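How to Mount a Wall Shelf or Small TV Bracket on Brick

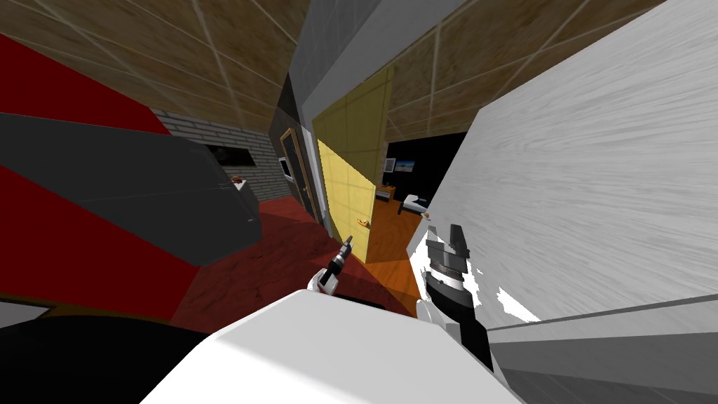
Brick holds weight very well once you have the right anchor in the right spot. Most failed mounts come from a hole that is too wide or too shallow, or one drilled into crumbling mortar.

Before you start

Find out whether your wall is solid brick or a thin veneer glued over drywall. Knock on it in several places. Solid brick gives a dull, short sound. Veneer sounds hollow between the studs, and the steps below won't work on it. For veneer, locate the studs and use long wood screws.

You will need:
Hammer drill
Masonry bit matched to your anchors
Sleeve anchors or plastic plugs with screws
Level, pencil and tape measure
Vacuum
Safety glasses and a dust mask

Step 1. Mark the height

For a TV, sit where you normally sit and have someone hold a strip of tape on the wall at your eye level. The middle of the screen should land close to that line. For a shelf, hold up the tallest thing you plan to put on it and leave a few inches above.

Step 2. Choose brick or mortar

Drill into the face of the brick for anything heavy. Mortar is easier to drill and easier to patch later, so it is fine for a picture or a light shelf. If the mortar turns to sand when you scratch it with a key, stay out of it.

Keep holes at least an inch from the edge of a brick. If your bracket has slots, slide it until every hole falls on a brick face.

Step 3. Drill

Wrap tape around the bit to mark the depth, which should be a quarter inch more than the anchor. Start slowly with the hammer setting off until the bit has made a small dent, then switch it on. Keep the drill straight and pull the bit back every few seconds to clear dust.

Step 4. Clean the hole

Vacuum it out, brush it, and vacuum again. An anchor set in dust will spin.

Step 5. Set the anchors

Tap each one in until it is flush. It should need a few light taps. If it slides in by hand, the hole is too big and you need the next size up.

Step 6. Attach the bracket

Start all the screws loosely, check the level, then tighten them a little at a time. Stop when they are snug. Overtightening can crack the brick.

Pull down on the bracket with your hands before hanging anything. If it moves, take it off and redo that hole.

Filling old holes

Use mortar repair in a tube, pressed in slightly below the surface. Let it cure for the time on the label before you paint.

Written by Beatrice Tanui. Last checked in March.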